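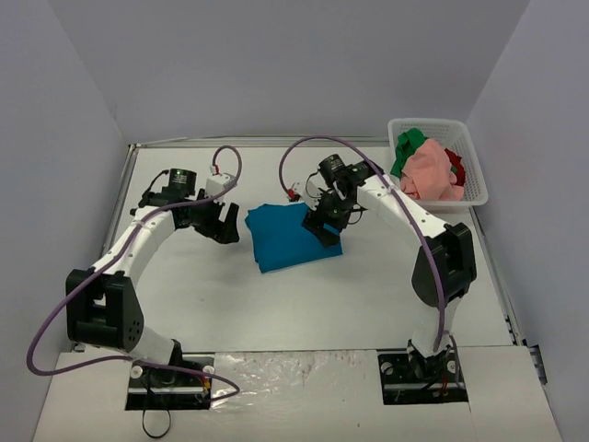
Chia-hao Ko 留言问,他家厨下柜里已经塞了垃圾处理器,Ornmont 净水器能不能横着装,省点高度。我的回答是别横装。滤筒横过来以后,里面的空气排不干净,出水会一阵一阵地喷,换芯的时候还会淌一柜子水。柜子实在矮的话,可以把主机挂到侧板上,筒口朝上,下面留出 8 厘米给拆筒用,这样基本都塞得下。

第6节 安装厨下主机

这一节我自己前后装过好几回(搬家嘛,拆了装、装了拆),顺序就按我现在习惯的来写,跟盒子里那张折页不太一样,你照哪个都行,但别两个混着看,容易漏掉垫圈。

开工前准备:活动扳手一把,旧毛巾两条,脸盆一个,生料带一卷,手电筒。切管器盒子里有,别拿剪刀代替,剪出来的管口是扁的,插进快接头里早晚要渗。

1. 关掉厨下冷水角阀,打开水龙头把余水放完。角阀拧不动就别硬拧,直接去关入户总阀,老房子的角阀一使劲很可能就断在手里了!

2. 把脸盆放到角阀下面,拆开冷水软管。会流出来一点水,正常的。

3. 三通装到角阀上,再把软管接回三通。三通里那片黑色垫圈一定要先看一眼在不在,我有一回就掉在包装袋里,装完才发现,又全部拆了重来。

注意:带橡胶垫圈的接口不用缠生料带,缠了反而压不平。生料带只用在没有垫圈的锥形螺纹上,顺着拧紧的方向缠。

4. 量管子。从三通到主机进水口,先拿管子比一下走向,留一点松弛再切,切口要平直。弯的地方慢慢绕过去,不要折出死角。

5. 在管口往里 17 毫米的位置用铅笔画一道线,然后插进 Zernlow 快接头,插到线刚好被盖住为止。很多人觉得“插进去有阻力就到底了”,其实那只是碰到里面的密封圈,还得再推一下。推到底以后往回拽一拽,拽不动就好,最后卡上蓝色的小卡扣。

6. 固定主机。挂板用自带的螺丝拧在侧板上,先看看侧板的厚度,螺丝别穿到隔壁柜子里去(我穿过,隔壁放的是大米)。

7. 装 Gresteo 滤芯。撕掉两头的封膜,密封圈上抹一点点食品级硅脂,对准箭头插进去,顺时针转到卡住。用手就够了,不要上扳手。

小心:滤芯两头的封膜是透明的,光线暗的时候真的看不出来,没撕就装上去会完全不出水。遇到“新装的不出水”,先查这个,再查总阀。

8. 装净水小龙头。台面上如果已经有预留孔,把盖子撬下来就能用。没有孔的,石英石台面请找师傅来开,我不建议自己动手,崩边了没法补。龙头底下的橡胶圈放正,下面的螺母先用手带上,等上面的方向摆好了再收紧。最好叫个人在上面帮忙扶着,一个人干的话脖子很受罪。

9. 出水管接到小龙头上,做法和第5步一样。

10. 通水。小龙头先打开,再慢慢开角阀,开一半就停,让水把管子里的空气赶出来。刚开始会咳嗽似的喷几下,水里带点灰黑色,那是炭粉,不用慌。水流稳了再把角阀全开。

11. 冲洗 19 分钟。这段水别喝,可以接起来拖地或者浇花。冲完关上小龙头,拿干纸巾把每个接头擦一圈,看有没有湿印子。摸是摸不准的,手本来就是湿的,纸巾比较可靠。

12. 柜子底下铺一张干的厨房纸,过一夜再来看。纸是干的,就可以把东西搬回去了。

如果有接头渗水:先关角阀,开小龙头泄压,取下卡扣,按住接头外圈把管子拔出来,切掉用过的那一小截再重新插。同一个管口反复插拔,表面会有划痕,换个新切口省事很多。

热水方面多说一句,主机只能接冷水。我知道有的柜子里两个角阀长得一模一样,分不清的时候就打开热水龙头等一会儿,哪根软管变烫,哪根就不能接。北方朋友要是冬天长期不在家,走之前把水放掉,滤筒冻裂了不能修,只能整个换。

换芯的日子我习惯用记号笔直接写在滤芯外壳上,比如“三月换”,比手机提醒好用,蹲下去拿洗洁精的时候就看见了。Gündoğdu 牌的旧款滤芯尺寸看着差不多,卡口方向却是反的,插不进去就别硬转,买的时候认准接口型号。

压力表怎么看、水流变小怎么处理,都放在下一节了。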